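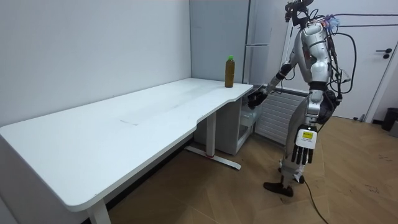

Kenier Publishes the Full Maintenance Routine for Its Humanoid Robot, Including the Embarrassing Parts

ERNTHORPE, 2025-04-11. Kenier, which installs and services walking robots for research labs, today released the complete care schedule for the Atitz humanoid at its Ernthorpe workshop. The document runs from unpacking to hand replacement and is free to download. It includes a chapter on cables that is longer than the chapter on walking, and readers who have owned a humanoid will know why.

The schedule was compiled from the workshop's own service log, which stood at 1146 entries when we closed it for editing. A good number of those entries say "see previous entry." We have left those in.

Most robot announcements concern what a machine can do on its best afternoon. Ours concerns the following morning, when somebody has to get it standing again before the coffee is ready.

What is in the schedule

The routine starts with the room. Atitz works beside an ordinary white desk on a wood-look floor, and both pick up scuffs. The schedule asks that the desk be cleared to the one object needed for the day's check, usually a capped plastic bottle of tea. We tried water for a while. Clear liquid in a clear bottle gave the vision system a difficult month, and tea was cheaper than a new vision system. The cap stays on. This instruction was added in October and is printed in bold.

After that comes the standing check. The operator brings the robot up on its feet, waits for the knee and hip joints to report, and then does nothing for one full minute. Trial users found this the hardest step in the book. Several of them filled the minute by adjusting something, and had to start over.

The reach check follows. Atitz brings one arm forward and down to the front edge of the desk while the other hangs at its side. The operator looks for a dip in the shoulder, listens at the elbow, and writes down what was heard. Earlier drafts offered a list of approved words for noises. Technicians ignored the list and wrote "goose," so the published version has a column headed Noise and leaves people to it.

The cable chapter

Cables leave Atitz at the back and upper body, and they do what cables do. Our engineers once drew a very handsome diagram of how they should lie. The diagram is in the appendix, where it can be admired.

The working instructions are plainer. Leave wide loops behind the shoulders. Walk the floor cable with your hand, end to end, before power goes on. Do not tidy. Tight bundling accounted for more torn connectors in our log than falls did, and every one of those bundles had been made by a person who was proud of it. Zip ties are now kept in a drawer in another room.

Any cable that has been stepped on gets a strip of tape at the spot and a line in the log. A cable with two strips of tape is replaced, including on days when everybody is sure it is fine.

Hands

Hands get their own service interval of 328 operating hours. They come off at the wrist as a unit and go to the bench in pairs, even when only one is misbehaving, so that the grip settings match when they go back on. Each finger is flexed through its range by the test rig and then by a human, who is slower and catches different things.

Fingertip wear is judged by comparison with a new spare kept in a labeled box. The label says DO NOT INSTALL. The spare has been installed twice.

After refitting, the operator runs a short bottle routine: approach, close, lift, set down, open. Fifteen clean repeats would look better in a brochure. The schedule asks for three, followed by a rest and another three, which shows up a joint that drifts as it warms. If the bottle ends up on the floor, the robot goes back to the bench and the operator goes and gets a towel, cap or no cap.

Why publish it

Kenier gets paid to look after robots, and it was suggested internally that giving away the instructions might be bad for business. We looked at the calls we receive. Most come from labs that were never told the basic routine, or were told it in a slide deck with a sunrise on the cover. Those calls are dull for us and expensive for them. We would like to be called out for interesting faults.

"We wrote down what we do on a normal day, and then went back and wrote down what we do on the other days," said the Ernthorpe service team in a statement it insisted on drafting jointly. "The second part took longer. We also want it known that the goose was a bearing."

Trial use at Yau

The routine was tried before release at Yau, a contract test lab that runs the same model on a stricter timetable and has a lower tolerance for jokes in technical documents. Yau returned the draft with 1507 comments. Many concerned commas. The rest were useful, and led us to rewrite the shutdown procedure so that the robot is supported before its joints are released, an order of events the draft had left to common sense.

Yau also asked for a one-page version to hang on the wall. It now exists, in type large enough to read while holding up a robot by the armpits.

What the schedule does not cover

Software updates are handled in a separate document, which we intend to finish. The schedule does not cover outdoor use, stairs, or carpets deeper than a doormat. It has nothing to say about dressing the robot up for visitors, except that hats block the head sensors and scarves find the neck joint very quickly.

Torque values and part numbers apply to the current Atitz model only. Owners of earlier units should write to us before opening anything, and should ideally write before removing the screws.

Availability

The schedule, the wall sheet and a blank log are available now from the Kenier website as printable files. Labs may copy and change them freely. Printed copies with wipe-clean covers can be ordered from the Ernthorpe workshop at cost, and the covers have been tested with tea.

Corrections are welcome and will be included in the next edition, which is planned for October.

About Kenier

Kenier sets up, services and repairs humanoid robots for laboratories and training centers. The company works from Ernthorpe, where its service desk answers the phone during working hours unless both hands are inside a robot.

Press contact: Kenier Press Desk, Ernthorpe. Workshop visits by arrangement. Please watch the floor cable.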